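Progress report to the Kerr program office
Shelf-restocking cell, Porkside test store
Period covered: September to February 2020
Prepared by Wilma Cairns, cell maintenance lead

1. Where we are

The cell is back in service after the gripper rebuild. It ran on 13 of the 14 scheduled shifts in the last block. The missed shift was a controller fault, covered in section 3. Against the plan we are on time with the mechanical work and behind on the pick recipes for bottled goods.

Since the last report the arm has completed 2,925 picks on the drinks bay. Most were cans and cartons. Water bottles are still the weak item, and most of this period's hours went into them.

2. Gripper and finger pads

The Grindley pads that came with the gripper were too hard for thin-walled bottles. They held well at the cap but dented the body, and a dented bottle leans when it is put down. We moved to a softer pad from Plisico and cut the closing force in two steps. The first step was too small to matter. The second fixed the denting but let the bottle turn in the grip, so the label did not always end up facing the aisle.

Our answer for now is a two-point hold, with one contact on the cap and one low on the body. The recipe is taken from how people place a bottle by hand.
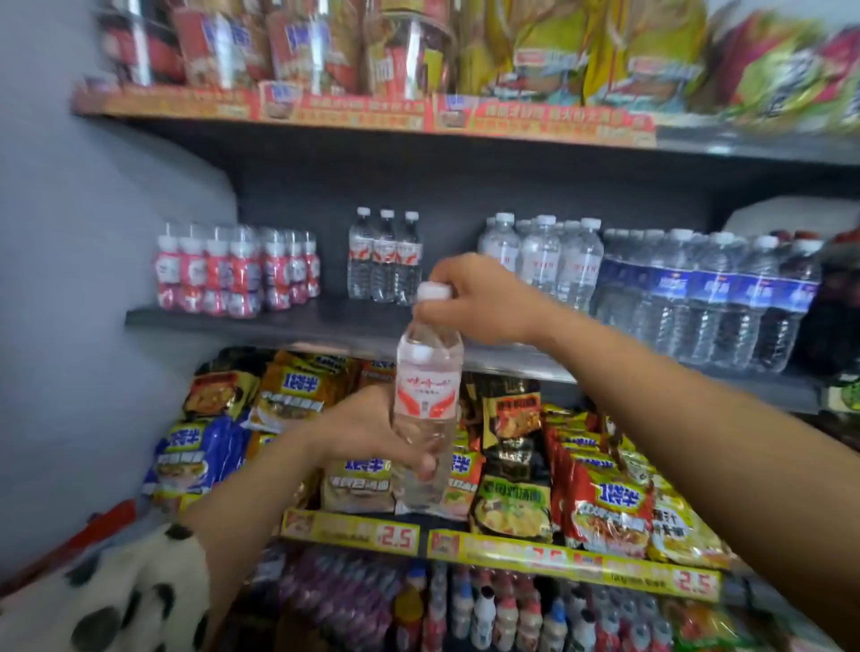
The upper contact carries very little load. Its job is to stop the bottle tipping while the lower contact does the lifting. We set the lower contact first, then bring the upper one down until the force reading moves, and then back it off slightly. Doing it in the other order gave us crushed caps on two of the early trials.

Pad wear is acceptable so far. The Plisico pads are wiped down at the start of each shift and swapped when the surface goes shiny. We have used 8 pairs this period. I would like to keep the same number in stock, as delivery has been slow.

3. Controller fault

The missed shift came from a loose connector on the wrist cable. The arm stopped on its own with a force sensor error, and it would not clear after a restart. We found that the connector had worked its way out where the cable bends behind the wrist. It has been reseated and clamped, and the cable now has a longer loop. The check is on the weekly sheet. There has been no repeat.

Force sensor zeroing has also moved from weekly to daily. It takes a few minutes with the arm in its park position and nothing in the gripper. Drift over a week was enough to upset the two-point hold.

4. Infeed

The cell has to find the bottles before it can pick them, and loose stock on the floor or in an open carton is beyond what the vision setup can handle. Bottles are therefore loaded into trays by hand. We have settled on a square tray loaded three by three, caps up. 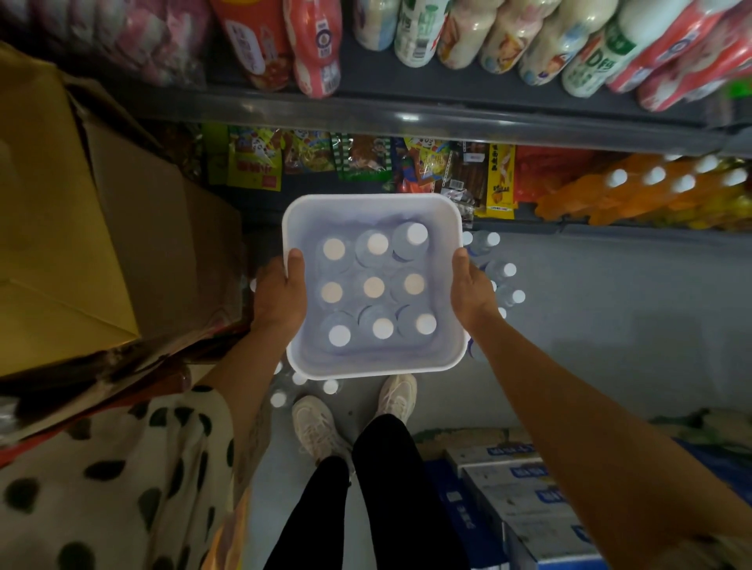
A full tray keeps the bottles close enough that they do not lean, and the caps give the camera a regular pattern to lock on to. Part-full trays are still a problem. Once the first row is gone the rest can shift when the tray is nudged, and the arm has to search again. An insert with dividers has been drawn up and quoted. I have held the order until the tray size is confirmed with Kerr, to avoid paying for it twice.

The tray stop at the infeed was also moved back and shimmed. It had been letting trays sit at a slight angle, which showed up as a steady offset on every pick from the far corner.

5. Shelf positions

Placement positions for the water section were retaught after the gripper rebuild, as the new pads changed the reach by a few millimeters. Each position is set with a real bottle placed by hand at the front of its row, label forward, and the arm is then brought to match. Rows behind are worked out from the front one. This is slow, but positions taught from the shelf drawing alone were off wherever the shelf had been moved on its brackets.
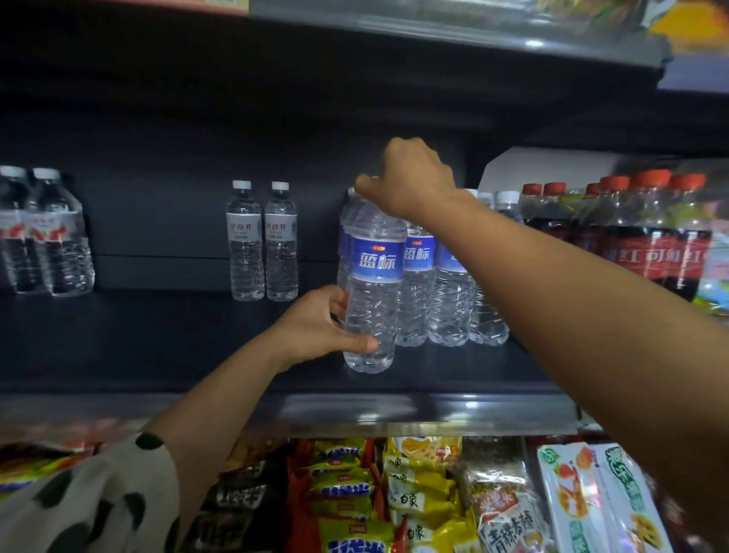
Setting the front bottle by hand in a row of blue-label water.

6. Next period

Finish the bottle recipes, including the slimmer ones, which need their own closing force. Fit the tray insert if the size is agreed. Replace the wrist cable at the next planned stop, even though the clamp is holding - the jacket shows some wear at the bend. Roughly two days of downtime should cover both jobs.

We need one decision from the program office, on the tray size. Spending is within the approved amount and no change to the budget is requested.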